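Subject: Re: Stistach cell: left arm cable tension after gripper swap
List: Firnel cell maintenance
Date: 23/06/2024

On the list, the Urrutia bench wrote:

> We swapped the gripper on the left arm of our two-arm table cell and
> now get a position fault when the arm comes in low over the table.
> Same place each time, near the rear right corner. Free motion above
> the table is clean. Gripper opens and closes normally. We reloaded the
> tool file twice. Is this a payload setting or is it the cable? Also,
> what do you use as a check routine after a swap? Ours is a blank table
> and four taught points, and it passed.

Check the cable first. Payload errors show up over most of the work area and get worse with reach. A fault that comes back in one corner at one height is nearly always a cable running out of slack at one joint.

Your check routine passed because a blank table lets the arm take easy poses. We stopped using one after the second swap on the Stistach cell. Ours is now run with the full household layout in place, and the low pose at the dish rack is the first one we look at.

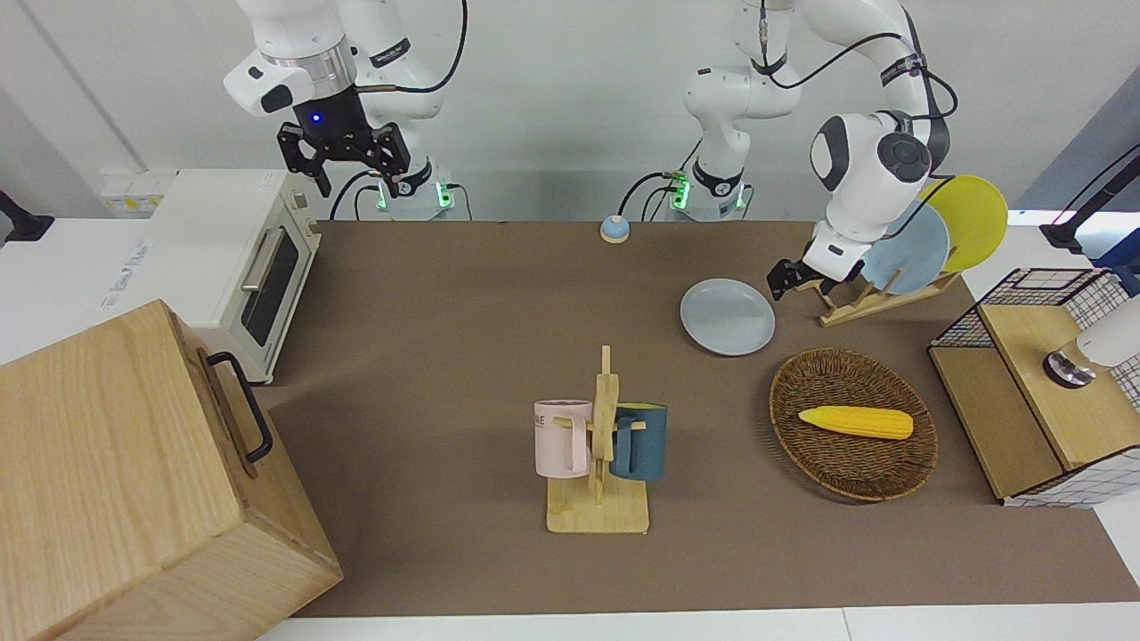
Stistach cell, household layout. Left gripper low at the dish rack, right gripper raised over the back of the table.

The left arm bends over in a large curve to get there, and the cable has to follow the outside of that curve. On the outside of a bend the path is longer, so slack that looks generous with the arm tucked in is gone by the time the fingers are down by the plates. If the tie nearest the wrist was set with the arm tucked in, that is your fault.

Procedure we use:

1. Stop the cell and put the arm in manual.
2. Cut every tie between the wrist and the second joint. Leave the ones at the base alone.
3. Move the arm by hand to the lowest, farthest pose in your program.
4. Lay the cable along the outside and retie from the base end toward the wrist. Leave the last tie loose enough to turn with two fingers.
5. Tuck the arm in and look at where the extra cable goes. It will form a loop. The loop must not drop below the fingers.
6. Run the low pose 50 times at reduced speed, then 50 at program speed.

Step 5 is where most people shorten the cable again and end up back at the fault. A wide loop is acceptable if it stays off the fixtures.
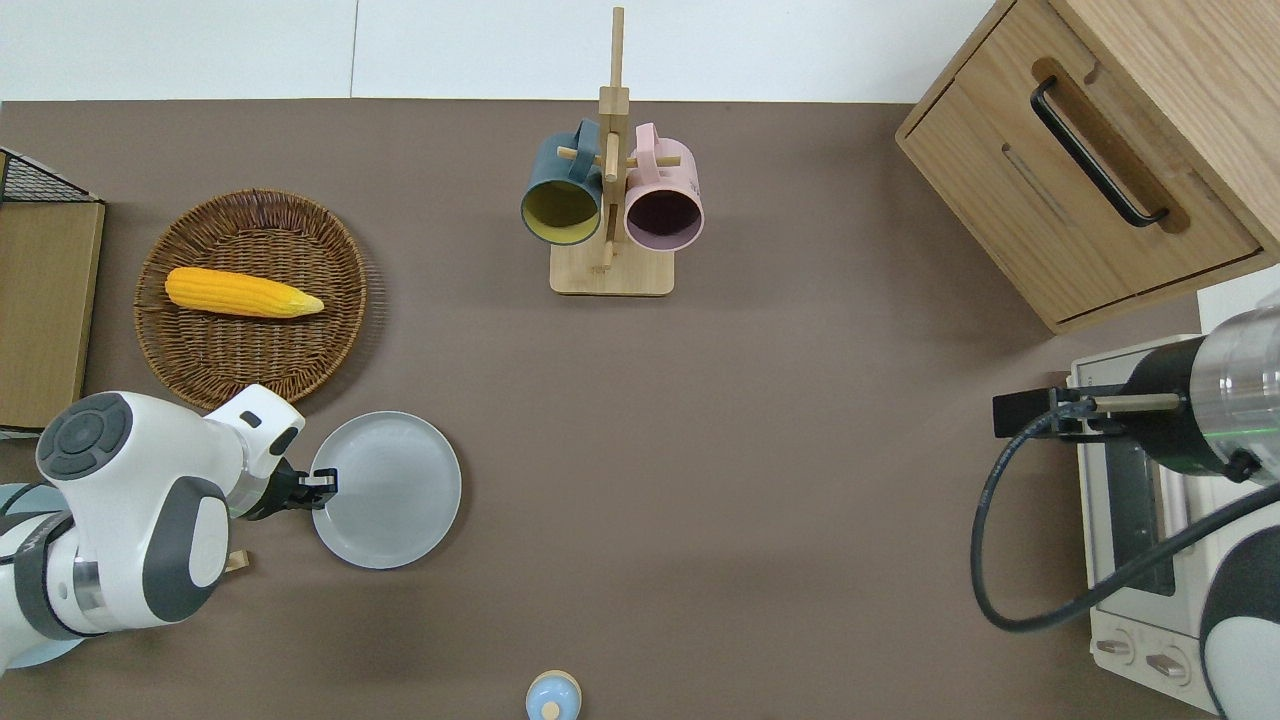 Posted by the Stistach bench, Firnel list

With the second arm working over at the toaster oven, the cable from the gripper hangs in a wide loop over that part of the table. We accept that much. What we do not accept is a loop that can get behind a handle or over a mug peg, so every fixture with something sticking out gets a slow pass before the program runs at speed.

On the tool file: reload it once, then compare the tool length against a plate rim. Bring the fingers down to the rim at low speed and read the height. A wrong length shows up there as a plain offset, the same on both sides of the plate. If the two sides differ, the gripper is not seated square on the flange. Take it off, wipe both faces, and tighten the screws crosswise in two passes. We found a burr on ours at the Steter site that cost us most of a shift.

For the log, the Stistach left arm ran 353 cycles after the last retie with no position fault. Before the retie it stopped at cycle 44 and again at 117, both times in the low pose.

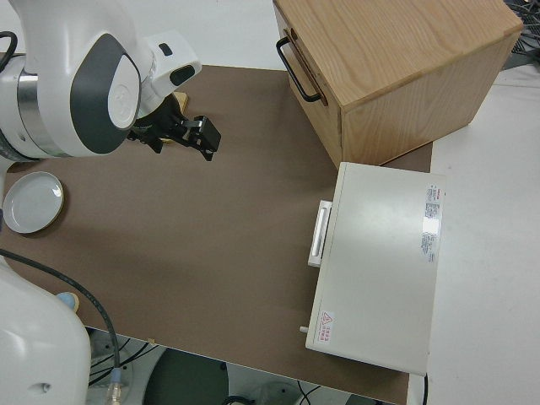 Two more items that come up after a swap. The first is the connector end. Pull lightly on every connector you touched and check that its collar is fully turned. A half-turned collar will pass a static test and drop out when the arm moves. The second is power cords from the appliances. Route them away from the side the arms enter from, and do it before teaching points – moving a cord afterward usually means moving the appliance, and then the points are wrong.

If the fault is still there after the retie, post the joint readings at the moment it trips, all joints, along with the tool file as loaded. The fault code alone does not tell us which joint was loaded.

Stistach bench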